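Search this site

Newsletter: one mail a month. Accept / No thanks

Build the gripper before the arm

Most home builders start a laundry robot with the arm. Arms are what the catalogs sell and what the videos show. I think the order is wrong. The Jarnon, the hand-held gripper I assembled at the Gillmont shared workshop, has no motors for shoulder or elbow and has taught me more than the arm I shelved in August.

A parallel linkage has few places to hide an error. If one pivot is tighter than its opposite, the pads meet off center, and on a rigid block this hardly matters. On cloth it does. Cloth shifts toward the slow side, folds under the pad and comes up as a pinch of one layer when two were wanted. I re-cut the left arm 2 times before the pads closed evenly.

Dark fabric is the second argument. A black garment on a bright print is easy to separate from its background and hard to read inside its own outline. The fold lines mostly vanish, and software tuned on a plain gray sheet will pick the printed zigzags as edges. Patterned bedding belongs in the first test, before any arm is bolted down.
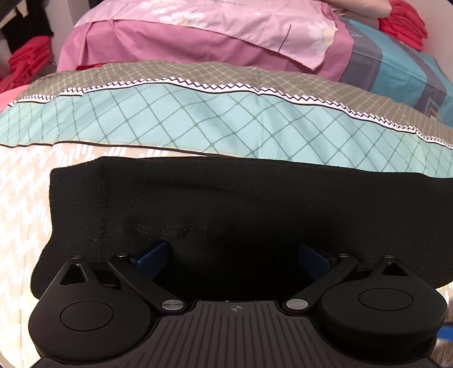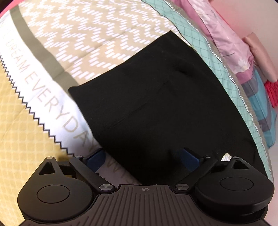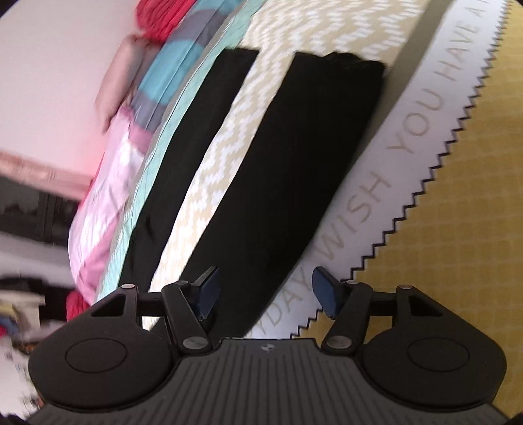
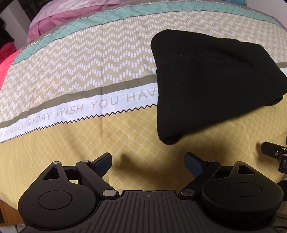 Cost and the case against

My parts came to $818, including the Lenihan bearings, which I would skip next time. The usual objection is that a tool moved by a wrist says little about a tool moved by servos. I accept part of it. A wrist corrects for bad approach angles without being asked, and the recordings flatter the hardware. Of my first 40 grasps I would trust fewer than half as a guide to what a servo could repeat.

But pad material, opening width and pivot friction carry over unchanged. They are also the parts that a Pridumer-style kit fixes for you at the factory, with no drawing supplied. I would take a workshop full of plain grippers over one finished arm whose fingers cannot be altered.

My drawings have the hole spacing marked from the pivot centers. Print the arms flat and ream the holes by hand.

Contact | Copyright Gillmont Workshop Notes | Back to top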